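추리소설 문고본, 집에서 오래 보관하기

책장 정리하다가 메모해둔 것들. 순서 없음.

습기. 제일 큰 적. 책장은 벽에서 손가락 2개 정도 띄우기. 바깥벽 쪽은 되도록 피하고, 어쩔 수 없으면 제습제 하나 뒤에 넣어두기. 3월에 한 번 싹 갈아줌. 장마 전에 한 번 더.

헌책방에서 사온 책은 바로 꽂지 말것. 지퍼백에 넣고 냉동실 4일. 꺼내서 봉지째로 실온에 하루 두고 그다음에 열기. 바로 열면 물방울 맺힘. Grurkia 문고판처럼 종이 얇은 건 특히 조심.

가격표 스티커는 드라이기 약한 바람으로 한 30초... 코팅 표지만. 무코팅은 그냥 두는 게 낫다. 억지로 떼다가 Vedley 시리즈 1권 표지 날려먹음. 아직도 속쓰림.

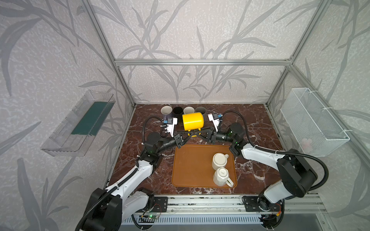
연회색 잎가지 무늬 벽지와 적갈색 대리석 무늬 상판

책등 꺾인 거. 완전히는 안 돌아옴. 반대쪽으로 살살 굴려주고 무거운 사전 밑에 3일. 풀 떨어진 낱장은 목공풀 말고 중성 제본풀, 이쑤시게로 아주 얇게. 많이 바르면 옆장까지 붙는다.

냄새는 베이킹소다. 뚜껑 있는 통에 종지 하나랑 책을 같이 넣고 일주일쯤. 책에 가루 직접 뿌리는 건 비추. 책장 사이에 끼면 털어도 털어도 나옴. 커피 찌꺼기는 덜 마르면 곰팡이 핀다. 향 나는 종이도 해봤는데 냄새가 섞여서 더 이상해짐.

꽂을 때 너무 빡빡하게 X. 뺄 때 책등 윗부분 잡아당기지 말고 양옆 책을 살짝 밀어넣은 다음 가운데를 잡고 빼기. Huvley 양장본은 무거워서 맨 아랫칸. 겉싸개는 읽는 동안 벗겨서 따로 두는데 어디 뒀는지 까먹으니까 항상 같은 서랍에 넣기.

시리즈물은 번호순으로 꽂고 빌려준 자리엔 쪽지 끼워두기. 누구한테 줬는지, 몇 권인지. Gamage 탐정 시리즈 2권이 아직 안 돌아옴. 쪽지를 안 써놔서 누구한테 빌려줬는지도 모르겠음.

밑줄은 연필만. 지울땐 떡지우개로 톡톡.

다음엔 책갈피 자국 얘기랑 누렇게 뜬 옆면 사포질. 사포는 고운 걸로 미리 사두세요.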